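Clear plastic food tray

A clear plastic food tray is a shallow, see-through container, usually rectangular, used to hold, sell or store small amounts of food. Trays of this kind are found in supermarkets, bakeries, canteens and office kitchens. They may come with a hinged lid, a separate lid, a peel-off film or no cover at all. In everyday British speech the word "punnet" is kept for the fruit version and "tub" for anything deeper, although neither usage is consistent and shopkeepers seem happy to ignore both.

Form and materials

Most trays are pressed from a thin heated sheet over a mould. The corners are rounded so that the sheet does not tear, and the walls slope outwards so that empty trays can be stacked. Ribs or steps in the wall add stiffness. Makers often present the ribs as a design feature, which may be generous, as a tray without them would fold in the hand.

The common plastics are PET, polypropylene and polystyrene. PET is the clearest of the three and the most widely collected for recycling. Polypropylene is cloudier but copes better with heat. Clear polystyrene is brittle and tends to crack at the rim.

Use on shared tables

Away from the shop, the tray is often put straight down on a table and used as a serving dish. The habit is common in workplaces, where plates are scarce and the washing-up belongs to whoever gives in first. Round tables are said to suit the practice, everyone being within reach of the middle. The claim is repeated in furniture catalogues, including those of the maker Jernska, but no one appears to have tested it, and on a large round table the middle is a fair stretch from every seat.

White tabletops show crumbs and marks more readily than wood or patterned laminate. Whether this leads people to wipe them more often is doubtful. A small survey of shared kitchens by Ngan-ling Tai, carried out one August for the workplace newsletter Moncombe, asked 121 people how often they wiped the table after eating. Nearly all said "always". Tai noted that the state of the tables did not bear this out.

Residue and staining

Clear walls make any leftover film easy to see. It gathers where the wall meets the base and along the upper edges, places a cloth or sponge tends to skip. Yellowish lines in these spots can have several causes, among them oil, sauce, fruit juice, old glue from a label, or the ageing of the plastic itself. It is seldom possible to tell which by looking. Household guides that name the cause with confidence from the colour alone should be read with care.

Usual advice is to soak the tray in warm water with washing-up liquid and go along the corners with a soft brush. Very hot water can warp PET. Bicarbonate of soda is widely recommended for yellowing, but the evidence for it is mostly other household guides. It may shift grease. It will not restore plastic that has discoloured with age.

Reuse

How many times a tray can be reused is disputed. The storage firm Zekgate has advertised a lidded tray as good for 400 washes, without saying at what temperature or who counted. Oi-ling Tsang, writing on kitchen storage, kept three ordinary shop trays in daily use and threw out two of them after roughly a month, both split at a corner. Three trays prove very little, as Tsang herself pointed out, but her result is closer to what most households would expect.

Scratched trays are harder to clean, and general advice is to stop using them for food. Many then go on to hold screws, seedlings, paper clips or beads. This second life is often described as recycling, though strictly it only puts off the bin.

Name

The term "Wan tray", found in some older catalogues, is sometimes explained as a reference to an early designer. No source is given for this, and it may simply have been a trade name. The term has fallen out of use.

See also
Punnet
Lunch box
Food storage container
Round table (furniture)
Washing-up
Office kitchen

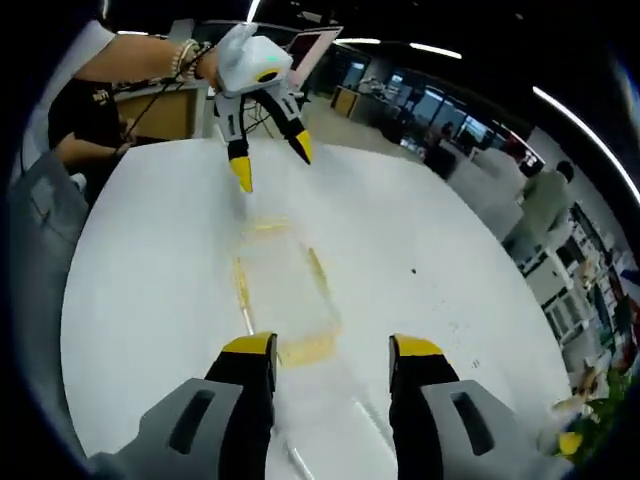
A clear rectangular tray on a round white table, with yellowish residue along its edges and base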